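**Can the oval colander go on the counter next to the toaster oven?**

Yes. At the Derora kitchen we set out plates, bowls and the colander on the same table. Leave a hand's width on the oven's door side. 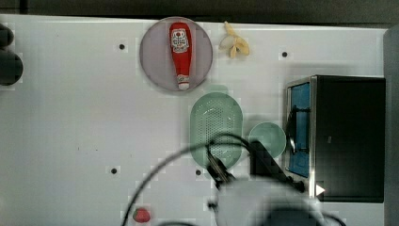
Roman Grabowska asks whether fruit can be rinsed in it and served straight from it. It can – shake it over the sink first, then put a plate underneath.

**How do I clean the small holes?**

Warm water and a soft brush, from the back.

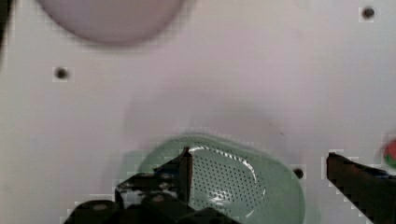

Let it drain upside down for more than 6 minutes before stacking. Bowls go under the colander on the shelf, plates on the left.

**Where does the ketchup go?**

Back in the fridge door, cap down.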